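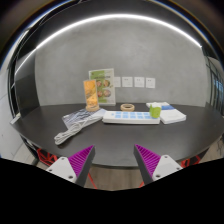 Back table with the menu board

January, evening, firing log 773

Unloaded the Stendis kiln at 4:15 and I'm still grinning. The ash glaze ran the way I'd hoped: long drippy rivulets down the shoulders and a soft broken green where it pooled in the throwing rings. No pots stuck to the shelf. A couple of test tiles did, but those were the thick-dip ones and I half expected to lose them (cookies under everything, thank goodness, so the shelves are fine).

Recap so I don't have to dig back through the fall pages. We've been trying to get the Bahrami green to work at cone 6 in oxidation. The old version is a cone 10 glaze and it's lovely, but we don't fire that high anymore and I miss it. Plain swap-outs got us a dry khaki surface that looked like old house paint. So this round I pulled the silica down, brought in more boron frit, and went back to real wood ash in place of the whiting-and-bone-ash mix.

Ash is from Kirno, mostly apple prunings with a bit of oak in it. Dry sieved once, washed twice, dried on plaster, sieved again at 80 mesh. I know there's an argument about washing. My washed tiles are smoother and the bucket doesn't bite my hands, but the unwashed tiles have more life in them, especially over iron slip. More on that further down.

Batch size this time was 4,000 grams dry. Bigger than I usually risk on a test, but the small batches kept settling oddly and I wanted enough depth in the bucket to dip a whole mug. Specific gravity 1.44 after sieving. It went on a little thin at first, so I let it sit overnight, pulled water off the top, and got it to 1.48. Much better. A three-second dip gives a coat I can scratch with a pin and just see the edge.

Schedule: slow to 250 F with the lid cracked, medium to 1,000, then on up at a steady clip to cone 6. Hold at top for 30 minutes. Controlled cool after that, and a second hold at 1,900 F for the crystals. The witness cones on the bottom shelf were bent perfectly and the top shelf was a touch soft. Half a cone hotter up there, I'd guess. The middle is the sweet spot, as always with this kiln.
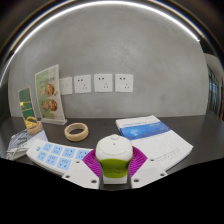

Wall outlets by the sign

Tile notes, best first.

Tile 104 is the winner! Trunine stoneware, iron slip brushed on the upper half, washed-ash version over everything, one dip plus a second dip on the rim. The top goes amber where it breaks, then drops into that pale celery color, and at the bottom edge there's a bead of nearly clear glass with tiny bubbles in it. Under the loupe it's like looking into a pond. I have carried this tile around in my apron pocket all afternoon and shown it to everyone who came through the door, including the guy delivering propane.

Same glaze on the white body: pretty, but sort of polite. It needs the iron coming up from underneath. Worth keeping for the insides of bowls, where you'd want a lighter color anyway.

Unwashed ash on Trunine: wilder. Big runs, some crawling at the lip, and one patch near the foot that went matte and pinkish. No idea. Could be the soluble stuff wicking to the edge as it dried, because the pink shows up right where my thumb held the tile. Would love to get that on purpose. Next time I'll dry one tile flat, one upright, and one upside down, and see where the color goes.

Ash with added rutile: too much going on. It looks like a salad dressing. Somebody will love it, so I'm leaving the tile on the board.

Ash with copper at 2 percent: brighter green, glossy, and it lost all the rivulets. A nice glaze in its own right but not this glaze. Also I don't want that much copper on anything that will hold tomato sauce until we've had it leach tested. Tile only, please, no mugs.

Safety note for whoever mixes next: wear the respirator for the dry sieving. The washed ash is gentler once it's dry but it's still dust. Gloves for the wash water. The first rinse was slippery as soap and I felt it through a pinhole in my left glove for an hour.

On fit: I did the freezer and boiling water test on two small cups. One came through clean. The other pinged in the boiling water and I can see a fine craze line near the handle. That cup had the thicker coat. I'd like to bring the expansion down slightly, maybe trade a little of the soda feldspar for more silica, without stiffening the melt so much that the runs go away. Small steps. Two percent, then four.
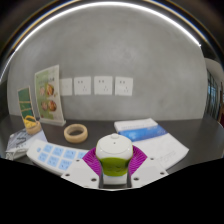

White and green container on the dark tabletop

Slip notes, while I remember. The iron slip is the old recipe, red clay with a little extra red iron oxide, brushed onto leather-hard. Where I brushed it twice it went nearly black under the glaze and the rivulets showed up silver on top. Gorgeous. Where I brushed it on bisque it flaked off one tile during glazing, taking a chip of glaze with it. Leather-hard only from now on, or add some calcined kaolin and try again.

Also tried combing through the slip with the broken fork. The glaze follows the comb lines and pools in every groove, and at the bottom it all braids together into one fat drip. I want a whole vase of this. Tall, narrow neck, combing all the way from the collar to a hand's width above the foot, and an unglazed catch ring down there so it has somewhere to stop.

Bucket is labeled ASH 6B and lives under the sink, left side. Stir it from the bottom, really from the bottom, the frit packs down hard. If it's gone thick, don't add water right away. Sieve it first and check the gravity. Mine went from pudding to cream with just a pass through the 60 mesh.

To do:
Reorder frit before the next big load, the bag is down to the last few scoops.
Make more tiles from the extruder, L-shaped, with a ridge near the top. The flat ones tell me nothing about breaking.
Ask Kirno if they can keep the apple and oak separate.
Move the soft cone shelf down one post height and see if the top evens out.
Second pair of cups for the fit test, thin coat and thick coat from the same throwing session.
Grind the two stuck tiles off their cookies and keep the drips, they're beautiful.

Next bisque is loaded and candling. Lid cracked, all peeps open, elements on low. Going up to medium first thing in the morning.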